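Famberg bench demos

Remote-control demonstrations for a simulated arm, recorded with the Astix teleop tools

Hi! If you've landed on this page you probably want the demos and don't much care how I got them, so quick version: unpack the archive, run check_files.py, then open any episode with view_episode.py. If the viewer comes up black, delete the cache folder and try again (I have no idea why that works, but it does).

The longer version is that I spent a good part of the year driving a simulated arm with a Bilgin hand controller from my desk in Hincombe, picking things up and putting them down again, and this is the result. Everything in here was driven by hand. There's no scripted motion and no planner filling in the boring parts, so you get all my hesitations too.
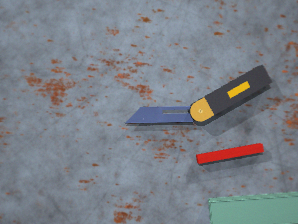
Last changed: 30 October 2018

What's in it

936 episodes, one folder each. Most of them are some flavor of "move the bevel gauge," with other objects lying near it, and the surface and lighting change from one group of episodes to the next. The bevel gauge is a mean thing to grab. The blade is flat and the handle is thick, and with the two opened wide it's never quite clear where you should take hold. I mostly went for the handle. Sometimes I went for the joint and regretted it, and those episodes are in here as well.

Each folder has:

frames/ color images, one subfolder per camera
actions.csv what the hand controller asked for
state.csv what the arm did about it
notes.txt whatever I typed afterward, often nothing

Please don't mix up actions.csv and state.csv. I did that myself in January and trained a policy that copied its own position back at me for a whole weekend. The loss looked wonderful!

Episodes are capped at 600 steps. If I ran out of steps before letting go of the object, the episode ends right there with the gripper still closed, and the done column stays at 0. Filter on that column if you only want complete ones.

How I drove it

One hand on the controller, the other on the keyboard for the gripper. Moving the controller moves the gripper by the same amount, scaled down when you hold the slow button. I hold the slow button nearly all the time near the object, which you'll see as a sudden drop in speed in actions.csv. It's a habit of mine and a policy will pick it up, so if you want something brisker you may have to resample.

The clutch button freezes the arm so you can bring your hand back to a comfortable spot. Frozen steps are marked with clutch = 1. I left them in the files, but the loader skips them unless you pass keep_clutch=True.

101 episodes contain a recovery, meaning I dropped or bumped the object and then carried on from wherever it landed. They're tagged recovery in index.csv. I'd keep them if I were you. My own runs got noticeably less helpless after a miss once these were mixed in, though I only tried it with one small network and wouldn't hang a paper on it.
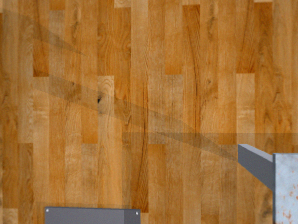

Can I train on this without having the simulator installed?

You can, as long as you only need the recorded images and numbers. The loader reads plain files. You'll need the simulator and the Astix scene pack to replay an episode or to test a policy in a live scene.

Cameras and surfaces

The overhead views and the close ones are stored separately, and I wouldn't pour them into one pile. In the close views you sometimes get a bit of gripper hardware poking into the picture, and in plenty of frames the object isn't visible at all. The floor and surface textures are there for variety: wood planks, blotchy rust, that kind of thing. Shadows vary too, and some of them are big enough to confuse a naive color threshold (ask me how I know).

Things I know are wrong

The clock in state.csv starts one step late in the oldest episodes. The loader corrects for it, your own code won't.

Contact is too sticky. Objects sometimes hang on to a fingertip for a moment after release.

I'm right-handed and approach from the right more than I should.

notes.txt has typos and at least one shopping list.

What's next

I was aiming for 1000 episodes and may still get there once my wrist forgives me. A left-handed driver would be hugely welcome, so if you have the same controller and a free evening, open an issue and I'll send you the recording setup. Bug reports go to the same place. Please include the episode folder name and the exact command you ran.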